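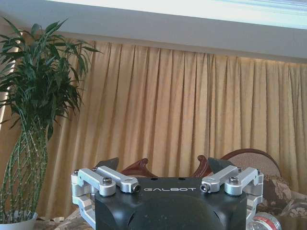
A living room, with the GALBOT lettering front and center.

I have been playing the same phone game every night for two years now, usually after the dishes are done and before I can talk myself into going to bed, and I would like to say something kind about it before I say something cross. The game is Plodeline. If you don't play it, picture a long road that scrolls from left to right, a team of 4 travelers walking along it, and a great many things in the way. You tap to jump, you hold to climb, and every so often somebody in your party gets a new hat. It is a simple game and I love it very much.

My complaint is about the events, and if you play anything at all on your phone you can probably guess most of it already. Plodeline used to run an event every couple of months. There was one in September, my first fall with the game, where the whole road turned to orchard and you collected windfall apples for a baker who lived at the far end. It lasted long enough that I could miss a few evenings, catch a cold, have my sister's kids over for a weekend, and still get my baker. She's in my party to this day. She is not very good, and I will not be replacing her.

Now there is an event always. The Skultumlow event ran straight into the Brillport event, and the Brillport event had a second event tucked inside it, with its own coins and its own little shop, and the coins from the one couldn't be spent in the other. I had 61 harbor tokens left when it closed and they simply went away. I know they were never worth anything! But I'd gotten up at six in the morning to earn some of those tokens, because that was when the fishing boats came in, and I'd have liked to keep them in a drawer somewhere.

I understand why the people who make these games do it. A free game has to pay its rent, and a busy calendar keeps folks opening the thing every day, and some of those folks will buy a bundle. I've bought a bundle. I bought the one with the lantern, and I would do it again, it's a lovely lantern. I don't think anybody at the studio is rubbing their hands together over my harbor tokens. I imagine they're tired too. You can see it in the later Brillport levels, where the same stretch of pier comes around again and again with the barrels moved over a bit.

What bothers me is how much the pace takes out of the characters, who were the reason I stayed. When the baker arrived, we had weeks with her. She had a whole conversation with the ferryman about yeast that went on far longer than it needed to, and there was a running business with her missing rolling pin that some of us on the message boards got quite worked up about. Compare that with Kang, who came in with Brillport and who, as far as I can tell, might be the most interesting traveler they've ever written. Kang is a retired harbor pilot who is afraid of bridges. There are bridges all over this game! You could build a year out of that. Kang got 9 lines of dialogue, a double jump, and a winter coat, and then the next banner slid over the title screen and we were off to collect feathers.

I've heard the argument that players want more, and that you can't please us, and there's truth in it. When the orchard event ended and we had a quiet month afterward, the boards were full of people asking what was next. I may have been one of them. But I think asking what's next is part of the pleasure of having enjoyed something, the way you ask when the next visit will be while you're still standing in the doorway with your coat on. It doesn't mean you want the visitors back in the house by suppertime.

A quiet month is also when people do the odd things that make a game feel lived in. During that lull I went back to the very first road and played it all the way through with the baker in front, slowly, hunting for the side paths I'd run past as a beginner. I found a little cave with a bench in it. No coins, no chest, just a bench, and if you stopped there your travelers sat down. Somebody had drawn the sitting down for every single one of them — even the goat. I must have passed that cave a hundred times with a timer going in the corner of the screen.

So my suggestion is a modest one, and I'd make it to any studio that runs one of these games, since Plodeline is hardly the worst of them. Run fewer events and let them stay longer. Leave a gap in between, and don't fill the gap with a smaller event. Let leftover tokens turn into something, even if it's only a button for the coat. And when you've written a good character, give the poor soul time to walk across a bridge or two and tell us how it felt.

I'd also take a way to play the old events again. There are newer players on the boards who have never met the baker at all, and I find I can't describe the yeast conversation in a way that makes it sound like anything. You really did have to be there, at the end of the orchard road, with your basket full and the ferryman refusing to let it drop.

The feather event has a few evenings left in it as I write. I'm short on feathers, and I think I'm going to stay short. Kang and the baker and the goat and I are going back to the bench.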